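公開実演「鏡視下縫合の自動化」 参加者募集のご案内

Skillosachでは、手術支援ロボットによる縫合操作の公開実演を11月に開催します。実演の見学に加え、操作記録の評価作業に協力いただける参加者を募集します。会場はWillel棟1階の実験室です。見学のみの申込みも受け付けますが、定員に達した場合は評価作業への協力が可能な方を優先します。

実演で扱う課題は、軟組織の縫合と結紮です。糸の引き出し、ループの形成、結び目の締め込みを工程として分け、遠隔操作による実施と、制御ソフトウェアFomellによる半自動の実施を順に行います。各工程の開始と終了は操作者が音声で宣言し、記録装置に時刻を残します。

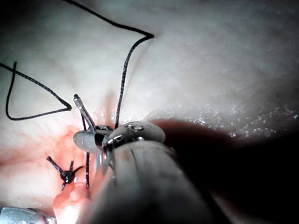 文:Skillosach 公開実演担当
掲載日:2026年6月24日

結び目の近くに別の糸のループが残る状態では、器具先端と糸の位置関係を画像だけから判定することが難しくなります。黒い縫合糸が先端部の裏側に隠れる場合や、シャフトの影が組織面に広く落ちる場合がこれにあたります。評価作業では、こうした場面を含む短い記録を見て、糸の経路、把持の有無、結紮の完了を所定の用紙に記入していただきます。判定できない項目は空欄にせず、「不明」と記入してください。

評価用の記録は1,748件あり、参加者一人あたりの割当ては200件です。作業は休憩を挟んで二回に分けて行います。記録の順序は参加者ごとに変えてあり、途中で他の参加者と判定を照合することはできません。同じ記録が再度提示される場合がありますが、前の判定に合わせる必要はありません。

■募集人数
12名(見学のみの参加者を含む)

■応募資格
次のいずれかに該当する方。
・臨床工学、機械工学、情報工学またはこれに近い分野の実務経験がある方
・上記分野の大学院に在籍中の方
・内視鏡手術器具の設計、整備または教育に携わっている方

外科手技の経験は問いません。矯正視力で小さな画面上の細い糸を追えることを条件とします。色の見え方に関する制限は設けません。

■当日の流れ
受付、安全説明
装置構成の説明
遠隔操作による縫合の実演
Fomellによる半自動縫合の実演
質疑
評価作業(前半)
休憩
評価作業(後半)
用紙の回収、解散

見学のみの方は質疑の終了後に解散となります。実演中の席の移動はご遠慮ください。操作卓に触れることはできませんが、質疑の時間に器具の予備品を手に取って確認できます。

■謝礼
評価作業を最後まで行った方に、Skillosachの規程に基づく謝礼をお支払いします。見学のみの方への謝礼はありません。交通費は各自の負担です。

■持ち物と服装
身分を確認できるもの、筆記具、必要な方は眼鏡。実験室内では踵の覆われた靴を着用してください。白衣は会場で貸与します。

■記録と情報の取扱い
実演中の撮影および録音は禁止します。評価用紙には氏名を記入せず、受付で渡す番号のみを記入します。集計結果はFajardo計画の技術報告に掲載する予定で、個人が特定される形では公表しません。作業中に閲覧した記録の内容を外部に伝えないことについて、受付時に同意書への署名をお願いします。

■応募方法
Skillosachの公開実演応募フォームに、氏名、所属、連絡先、該当する応募資格、評価作業への協力の可否を入力してください。所属のない方は「なし」で構いません。開催日時と集合場所は、採否の通知とあわせて電子メールで連絡します。電話での応募は受け付けません。

■注意事項
装置の調整状況により、半自動の実演を遠隔操作のみに変更することがあります。その場合も評価作業は予定どおり実施します。参加決定後に辞退される場合は、通知メールへの返信でお知らせください。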